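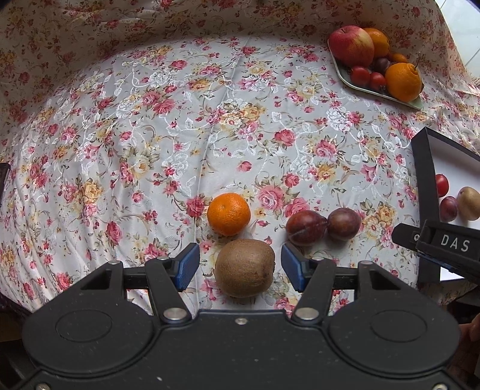
Kiwi, mandarin and two plums on the rose cloth, with the green tray behind.

May 31, 2018
By Alžběta Danko
Filed under: Kitchen, Fruit and Veg, Does It Work?

I get sent a lot of fruit tips. Most have been copied from one website to the next for so long that the original reason has dropped off somewhere along the way, and I've become suspicious of any advice that starts with "simply". Since February I've been trying the ones that come up most often, on my own table, with fruit from the market in Zendthorpe. These are my notes, in no particular order.

"Put a banana in with everything"

Bananas do give off the gas that ripens other fruit. So do apples. What the tips leave out is that a banana has no idea which of its neighbours you want ripened. A hard kiwi shut in a paper bag with an apple was ready for me in three days, and one left out on the table took a good week. Fine, so that one works. But a plum that was already soft went to mush in the same bag overnight. Bag the hard ones only, and look in every morning.

"Never refrigerate stone fruit"

Too strong. A hard plum put in the fridge stays hard and then goes woolly, I'll give them that. A ripe one keeps several more days in there and tastes perfectly good if you take it out an hour before eating. Press near the stalk with your thumb. If it gives a little, into the fridge it goes.

"Wash everything in vinegar as soon as you get home"

I did this for a month and came away with a kitchen that smelled like a chip shop. Washed plums spoiled sooner than unwashed ones unless I dried every single one, and I am not drying plums individually for the rest of my life. Rinse under the cold tap just before you eat. The fuzz on a kiwi rubs off with a clean tea towel, if the fuzz bothers you.

"Mandarins last for weeks in a bowl"

They last for weeks in a picture of a bowl. Mine managed nine days before the bottom one grew a grey coat and passed it on to two others. Depth is the trouble. Fruit at the bottom of a heap gets squashed, can't dry out, and you don't see it until you smell it. I moved to a shallow tray and they did better, though I still pile it too high after a market day, like everybody else.

The gadgets

A reader recommended the Skernow fruit dome, a mesh cover at around 93 crowns. It kept flies off. So does a tea towel. Another wrote in praise of the Wimov freshness disc, which you drop in among the fruit and which is supposed to soak up the ripening gas. I ran two trays side by side for ten days, one with and one without, and could not tell you which was which by looking. The disc cost 150 crowns and now lives in a drawer.

Stains on the cloth

Plum juice on a good patterned cloth is the real danger of keeping fruit on the table. Salt is the usual advice. All it gave me was a salty stain. Boiling water poured through from the back does work on plain cotton, but I wouldn't try it on anything with a sheen or a raised pattern until I'd read the label. For those, blot with cold water, then a drop of washing-up liquid, then more cold water, and leave off rubbing, which roughs up the weave. Orange oil from mandarin peel is harder to shift than the juice. Peel over a plate.

What I still do

Hard fruit on the table, ripe fruit in the fridge. One layer where I can manage it. Anything with a split skin gets eaten first or goes in a pan with sugar. I turn the pile over every other day and throw out the bad one before it has company.

Next time I'll look at the claim that a cork in the tray keeps fruit flies away. My neighbour Mai swears by it. She also has fruit flies.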